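Preklow rewrites trade credit application form and moves customers to a single set of terms

February – for immediate release

Preklow, the catering and kitchen equipment wholesaler, has replaced its trade credit application form with a shorter version and put all of its account customers on one set of payment terms. The new form is open to new customers now. Existing customers do not need to apply again.

The old form ran to 10 pages and asked for several things twice. The new one is four pages long and can be filled in on paper or online. It asks for the trading name and legal name of the business, the registered address, the delivery address if different, the amount of credit wanted, two trade references and the name of the person who deals with invoices. Sole traders and partnerships are also asked for a home address for each owner.

Preklow had been working with three versions of the form, two of which came from businesses it bought in earlier years. Each had its own wording on late payment, and branch staff did not always know which one a customer had signed. A review of account files found 151 accounts where the signed terms did not match the terms printed on the invoice. Those customers have been written to and have been given whichever terms were better for them until the changeover.

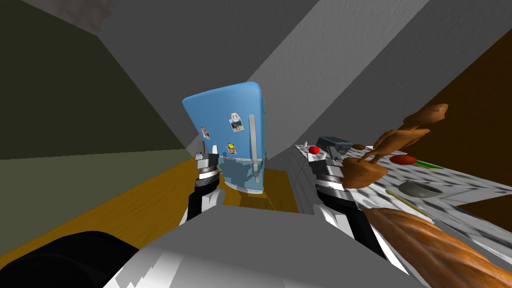

Under the new terms, payment is due 30 days from the date of the invoice. Customers who already had a written agreement for 60 days will keep it until their next yearly review, when it will be looked at along with their payment record. No customer will have a credit limit lowered as a result of the change.

"We had customers ringing up to ask when a bill was due, and the answer depended on which form they had filled in years ago," said a spokesperson for the Preklow credit team. "Now there is one answer. It is on the form, it is on the invoice and it is on the statement."

The form was drafted with Zemero, a credit management firm that also runs checks on new applicants for Preklow. Zemero will carry on doing so. An application for a limit below the standard starting level will normally be decided in two working days. Larger requests go to a second person and may take a week, mainly because trade references have to be followed up by phone or email. Applicants will be told in writing if they are turned down, and will be told which agency's information was used so that they can ask for a copy and have mistakes put right.

Customers who are turned down for credit can still buy on a proforma basis. They can apply again after six months, or sooner if their circumstances have changed – for example, if a county court judgment has been settled or a first set of accounts has been filed.

Preklow has also changed the letters it sends when an invoice is overdue. There used to be five and there are now three. The first is a reminder, sent a week after the due date, with the invoice number, the amount and the bank details. The second is sent two weeks later and asks the customer to pay or to say why the bill is in dispute. The third gives notice that the account will be put on stop and that interest may be added.
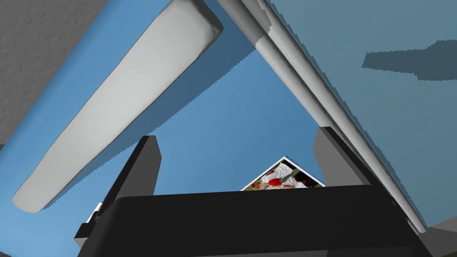 A phone call will now be made before the third letter goes out. The company tried this at its Arer branch before making the change across the business. Staff there found that many overdue invoices were being held back over a small query, such as a missing purchase order number or a short delivery, which the customer had not thought to report. A query can now be logged by replying to the reminder, and the clock stops on the disputed part of the invoice while it is looked into. The undisputed part is still due.

The changes cover 1,567 live accounts, including those of Worku, the spare parts business which Preklow runs under its own name. Worku customers have until now had a separate limit and a separate statement. From this month they will get one statement showing both, with the parts orders listed after the equipment orders. Anyone who wants to keep two statements for bookkeeping reasons can ask for this and there is no charge.

Direct Debit is being offered for the first time. It is optional. Customers who choose it will be told the amount and the date before each collection, and disputed items can be taken out of a collection up to noon on the working day before.

"Most of our customers pay on time and will notice very little apart from a tidier statement," the spokesperson said. "The ones who will see more of a difference are new businesses. The old form asked for three years of accounts, and a café that opened last spring does not have them."

New businesses with less than a year of trading can now send three months of bank statements in place of accounts. A director's guarantee may be asked for in some cases. Where it is, the guarantee will be a separate document and will not be included in the small print of the application.

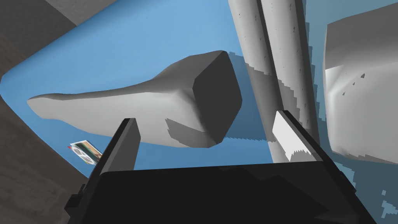 What customers need to do

Existing customers: nothing, unless the contact details on the latest statement are out of date. Changes to bank details will never be requested by email alone. If a message of that kind arrives, please ring the number printed on a past invoice before paying.

New customers: ask for the form at any branch trade counter or download it from the Preklow website. The form must be signed by a director, partner or owner. Forms signed by anyone else will be sent back.

Customers with old blank forms: please recycle them. Old forms already sent in will be accepted until the end of next month.

Notes to editors

Preklow supplies kitchen and catering equipment to cafés, schools, care homes and small hotels. Worku is a trading name of Preklow. Zemero provides credit checking and account review services to wholesalers.

Copies of the new form, the terms and the three letters are available from the Preklow press office.

Ends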